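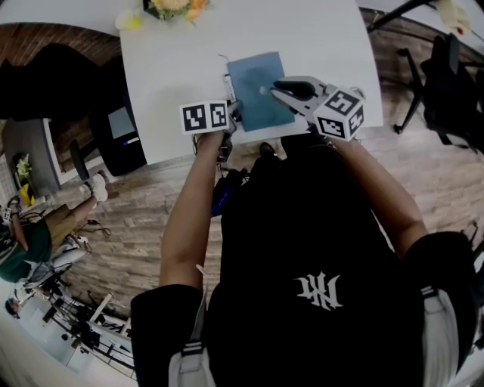 At the white table with a blue-gray cloth laid out.

About Benosside

Benosside makes small structures and scenery parts for model railroads, mostly in HO with some N. We sell coal bins, section houses, loading docks, retaining walls and a lot of windows. If you came looking for locomotives, we don't make them and have no plans to.

Most hobby company pages begin with a boy and a train set under a Christmas tree. Marcus Ostrowski, who started Benosside, got his first train at 34, from a yard sale, and it didn't run. He started building structures for it while waiting on parts. The parts never came and the structures piled up. He began selling them after a club member offered him money for a freight house he was going to throw out.

What we think about kits

We read a lot of kit boxes. Many of them say "museum quality," and we have never met the museum. "Easy to build" usually means easy for the person who drew it. "Highly detailed" can mean a great many tiny parts that end up on the back wall, facing the backdrop.

So we try to keep the claims down. Each of our kits lists the number of parts and the footprint in inches, and the box has a photo of one built straight from the kit. If we added weathering for the photo, the label says so. If you need a tool that isn't a knife, a file and a square, that's on the label too.

We don't give build times. Every builder we've asked has given us a different answer, and the companies that print "builds in an evening" must have longer evenings than we do.

Our own kits have problems, and you may as well hear it from us. The early Kozłowski feed mill had roof panels that bowed if you painted only one side. We changed to a thicker sheet, but you should still paint both sides. The brick sheets in the Stistska row houses don't line up at the corners without filing. A customer in Ohio wrote us two pages about this and he was right. The instructions now have a drawing of where to file. The brick is the same.

The lines

Kozłowski is our rural line: mills, sheds, silos, a creamery, two sizes of corn crib. The name is from Marcus's grandmother's side and doesn't refer to any real railroad or town, though we get asked.

Stistska is city buildings, mostly low relief. These were drawn to fit the narrow strip behind the tracks where nothing else fits. They look wrong from the side. Don't put them where people can see the side.

Pundunex is our window and door range, with 696 parts in the catalog at last count. A fair number of those are the same window with different muntins. Modelers care about that and we've stopped arguing. They fit our kits, and they fit some other makers' kits too, but measure the opening before you order. We won't promise a fit on a wall we haven't measured ourselves.

How we work

Kits are made in batches, usually 800 sets for the common ones and far fewer for the odd ones. When a batch is gone we decide whether to run it again. We don't print "limited edition" on anything, as we've seen too many limited editions come back the next year in a new color.

We don't take preorders. We know other companies do, and some of them deliver. Marcus has a folder of receipts from the ones that didn't. You can sign up for a stock notice, which costs nothing and commits you to nothing.

The mailing list has 2000 names on it and gets a message when something is back in stock. It won't get birthday greetings or a countdown clock.

On prototypes

People ask whether our buildings are accurate. Some are close copies, drawn from measured plans. Others are made up from parts of several buildings and squeezed to fit a layout. The catalog marks which is which. We'd be suspicious of anyone who says a grain elevator shrunk to nine inches long is true to scale in every way, including us.

Orders and questions

We ship within the United States and to Canada. Orders placed before noon usually go out the next working day. December is slower and we won't pretend otherwise.

Missing parts are replaced free. Broken parts are replaced free if you tell us which one; a photo helps. Parts lost in the carpet we will sell you at cost, and we'd suggest looking under the chair first.

Shops can write for a wholesale list. We don't have a minimum order, but we do ask that you leave the footprint label on the box.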